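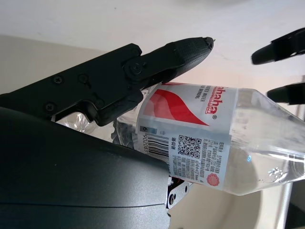

Speaker notes: student project talk, robotics club
Slot is 20 minutes with questions. Slides 1 to 9. Skip slide 7 if running over.
Last edited 2020-03-31

Slide 1. Title
Say hello, say which club we are. The project is called Trurar. People will ask what the name means. It was the name of the folder and it stuck.

Slide 2. What we set out to do
In October the club picked one task for the whole school year: two robot arms, one bottle, one cup. One arm handles the bottle, the other looks after the cup. The goal is to pour water into the cup without a person touching anything after the start.
Point out that we picked one task on purpose. The year before, the club tried five and finished none of them.

Slide 3. Who does what
Two teams. The bottle team writes the grip and tilt. The cup team writes the approach and hold. They share one program for timing. Members switch teams halfway through the year, so everyone has to read code they didn't write. Mention that this was unpopular at first and that we are keeping it.

Slide 4. Practice setup

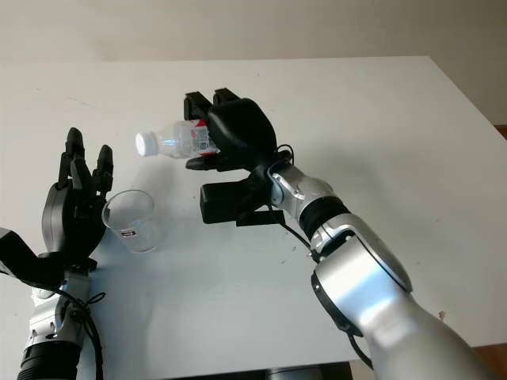
Slide 4: bottle in the right gripper, cup standing by the left hand.

The two arms don't end in the same thing. There is a two-finger gripper on the right and a hand with several fingers on the left. The two teams can't simply copy each other's grip code, and that cost us a few weeks.
The cup is clear plastic and so is the bottle. Clear objects are hard for the vision part. The label helps a lot, so we plan the grip from the label and work out the neck from there.
White table, pale wall. If anyone asks about the background, say we have only tested with this one and expect trouble with a busy one.

Slide 5. The grip problem
This is the longest slide. Take four minutes.
A thin plastic bottle gives when you squeeze it. Too little force and it turns in the jaws when it tilts. Too much and the sides fold in, and with the cap off the water comes out before you want it to.
We first tried one fixed force for everything. It worked for a full bottle and failed for a half-full one. Now the program closes in small steps and stops when the reading levels off.
Do the demo with the loose bottle here. Squeeze it by hand near the front row so they can hear it. Empty bottle only.

Slide 6. Numbers
Logged attempts this year: 1309. That includes dry runs with the cap on.
Attempts with water: 428. We only started those after the dry runs were steady.
Target before the final showing: 2000 in total. With meetings off for now, say plainly that we may not get there.
Don't read the chart out loud. Give people ten seconds to look at it.

Slide 7. Software (skip if short)
Motion planning runs on Metix. Logging is our own, a plain text file for each attempt with the start pose, the force steps and a note typed by whoever was at the keyboard. The typed notes have been more useful than the rest of the log. Read two of them if there is time.

Slide 8. The competition
We are entered in the Trekier student round, household tasks group. Rules in short: same object for all teams, a time limit, points off for spills, and one restart allowed. The judges choose how full the bottle is. That is the reason we moved so many practice runs to half-full bottles.
The cap may be taken off by a person before the clock starts. Somebody always asks this.

Slide 9. What we would do differently
Start the log on day one. Ours begins in the third week and the early attempts are lost.
Buy all the bottles at once, from the same batch. We changed brands in the middle of the year and had to redo the force settings.
Write down every change to the arm mounts. One small shift in a mount took us two meetings to find.
Agree on names for the poses. The teams had "ready" and "home" the opposite way around until winter.

Questions we usually get
Can it open the cap? No, not yet. Next year's group wants to try.
How long does one attempt take? It depends on the start pose. Offer to show the log.
Can new students join? Yes, any grade, no coding needed to start.
Where do you meet? The Šimko room, second floor, after classes. Check the club page for when meetings start again.

Leave the contact slide up while people pack.

Contact: see the club page | © 2020 Trurar student project | Back to top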